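在冷清的机房里修一份地方的记忆
——访地方报纸数字化项目负责人埃斯特拉·达萨

2021年10月6日

埃斯特拉·达萨(Estela Daza)的办公室在杰内罗(Jinero)镇旧邮局的二楼,窗户朝着河。她十一年前到这里时,职务是图书管理员,工作内容是给镇上的读者办借书证。现在她管的是一批旧报纸,从镇上第一家印刷所留下的单张,到上世纪九十年代停刊的《格拉周报》,都归她。

“最早的那一张其实不是报纸,”她说,“是一份告示,讲渡口的收费办法,落款1776年。我们把它编在第一号,因为再往前就没有印刷品了。也有人不同意,说告示不能算报纸。我没有坚持,但编号没改。”

告示之后有很长一段空白。真正按期出版的报纸要到铁路修通以后才有。达萨认为,镇上的人对自己历史的印象,多半来自那之后的事情:糖厂、洪水、两次迁址的市场。更早的部分只存在于教堂的登记簿和几封信里,登记簿归教区管,她没有权限扫描。

这批报纸原先放在市政厅的地下室。达萨第一次下去看的时候,架子最下面一层已经粘成了块。她没有学过纸张修复,就写信给在省城教书的达尔瓦·马加良斯(Dalva Magalhães)。马加良斯回信很短,只说先别翻,先通风,把能搬的搬到楼上去。

“我照做了。搬了整个冬天。”达萨说,“搬的时候最难的是不看。你抱着一摞东西上楼梯,最上面那张写着谁家的船沉了,你就想停下来读完。”

后来马加良斯自己来了一趟,住在达萨家里,教她怎样用湿度慢慢把粘住的纸页分开,怎样判断哪些不该分开。两个人为一捆糖厂罢工时期的报纸争论过。达萨想分,因为那几个月的事情别处没有记录。马加良斯说再等等,等有更好的办法。那一捆现在还在柜子里,外面包着无酸纸,没有动过。

“我现在觉得她是对的,”达萨说,“可是镇上记得那次罢工的人越来越少。纸能等,人等不了。所以我后来去做了录音。”

录音的事是尼玛·阿拉布扎德(Nima Arabzadeh)帮忙做的。他原来在一家电台工作,搬到镇上以后开了间修收音机的铺子。他和达萨一起去拜访退休的糖厂工人,一个人提问,一个人管机器。阿拉布扎德的要求很严,冰箱要拔掉电源,钟要拿到别的房间去。有一位老人不肯把钟拿走,说那只钟走了一辈子,没有它他说不出话。那段录音里从头到尾都有钟声。

“我后来反而最常听那一段。”阿拉布扎德在电话里说,“他讲到停工第三天,厂里的汽笛没有响,全镇的人都睡过了头。这种事报纸上不会写。”

报纸的扫描从一个房间开始,用的是一台二手平台扫描仪,一次只能扫半个版面,再拼起来。达萨说拼接的活最费眼睛,因为旧铅字的行距不齐,左右两半常常对不上。她和同事埃迪莱乌扎·凯罗斯(Edileuza Queiroz)轮流做,上午一个,下午一个。

凯罗斯原来是小学教师,教了半辈子阅读课,退休后来这里帮忙,后来转成了正式的半职。她负责校对文字识别的结果。识别软件不认识本地的老拼法,把渡船认成家禽,把一个姓氏认成“星期四”。凯罗斯编了一本对照表,起初写在学生用的方格本上,后来录进电脑,现在有900条。

“有些词我小时候听外祖母说过,从来没见人写下来。”凯罗斯说,“在报纸上看到,我要念出声才认得。同事听见我在隔壁自言自语,都习惯了。”

她也在报纸里遇到过自己家的人。一则丧事启事里有她外祖父的名字,排在送花圈的名单末尾,拼错了一个字母。按照规定,转写要照原样,错的也照录,只能加注。她加了注。

文件多起来以后,存放就成了问题。最初所有图像都放在两块移动硬盘上,一块在办公室,一块在达萨家的衣柜里。有一年办公室那块读不出来了,幸好衣柜里的还是好的。

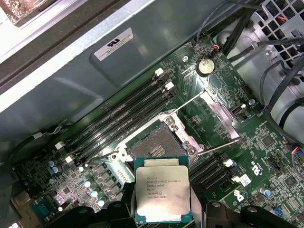 服务器主板上打开的处理器插座,下方是一颗英特尔至强E5-1630V3。

现在的存储由阿尔西德斯·弗罗塔(Alcides Frota)照看。他在镇外的奥夫盖特(Ovgate)公司上班,那家公司给农业合作社做账务系统,晚上和假日他来这边。他对报纸本身兴趣不大,这一点他说得很直接。

“我不读内容。我关心的是同一个文件隔一年再打开,是不是还一模一样。”弗罗塔说。他给每个文件做了校验值,定期比对,副本分放在三个地方,其中一处在外省。他反对把图像压缩成更小的格式,为此跟达萨谈过几次。达萨想让镇上网速慢的人家也能看,弗罗塔想保住原始文件。最后的做法是两样都留,对外用小的,库里存大的。

他还定下一条规矩,文件名里不许出现空格和重音符号。凯罗斯一开始很不愿意,觉得把人名里的符号去掉等于写错字。弗罗塔让她把正确的写法放进目录的标题栏,文件名只当成门牌号。她接受了这个说法,但在自己的方格本上仍然写全。

目录是另一件慢活。达萨没有照搬大图书馆的分类,她先去问镇上的人会怎么找东西。答案出乎她的意料。很少有人按年份找,多数人按地名,按街,按船名,还有人按洪水,比如“大水前一年”或“第二次大水以后”。于是她在目录里加了一栏,专门记与几次洪水的先后关系。

“省里来的人看了觉得不规范,”她说,“我说你可以不用这一栏,别的栏都是规范的。可是来查的老人只用这一栏。”

来查资料的人各有各的目的。有人查地界,两家为了一道水沟的归属争了很久,报纸上有一则当年的拍卖公告,写明了水沟算在哪一边。有人查足球比分。一位从外地回来的妇女想找母亲选美得奖的照片,翻了两个下午,找到的是一则简讯,没有照片,说名次并列第二。她把简讯打印出来带走了。

也有人要求把东西撤下来。一则几十年前的偷窃案报道里写了全名和住址,当事人的孙子来信,说邻居拿这件事笑话他的孩子。达萨为此想了很久。她不愿意删改报纸,也不觉得那家人的要求没有道理。最后那一版仍然保存,可以到阅览室看,但在网上不能用人名搜索到。

“我写回信写了好几稿,”她说,“他后来没有再来信,我不知道他满不满意。”

经费一直紧张。镇政府付房租和一份半工资,其余要靠申请。前几年大仓(Okura)基金给过一笔设备款,用来换掉了那台旧扫描仪。新机器可以一次扫完整个版面,凯罗斯不用再拼接。旧的那台没有扔,放在走廊里,上面摆着借阅登记簿。达萨说申请材料比她预想的难写,表格里要填“受益人数”,她不知道该怎么填。住在镇上的算不算,搬走的算不算,报纸里写到的人又怎么办。她填了镇上的人口数。

眼下正在做的是《格拉周报》的最后几年。这份报纸停刊前换过三位主编,版面越来越小,广告越来越多。达萨本来以为这部分最好做,纸新,字清楚,实际却最费事,因为版权还在,要一个一个去找当年的撰稿人签字。有些人很乐意,有些人说早忘了自己写过什么,要先看一看再决定。

一位当年写菜谱专栏的作者看过以后,提出要改一道菜的盐量,说当时印错了,错了这么多年她一直惦记。凯罗斯告诉她原文不能改,可以加注。于是那一期的目录下面多了一条注释,写明盐应减半。

撰稿人的同意书预计11月收齐,到时会先开放停刊前最后一年的部分。达萨已经把那一年的合订本从柜子里取了出来,放在靠窗的桌上。采访结束时她要去楼下接一位读者,是来查渡口的。她把1776年那份告示的复制件夹在文件夹里,一起带下了楼。

阅览室设在旧邮局一楼,上午开放,查阅原件需提前写信预约。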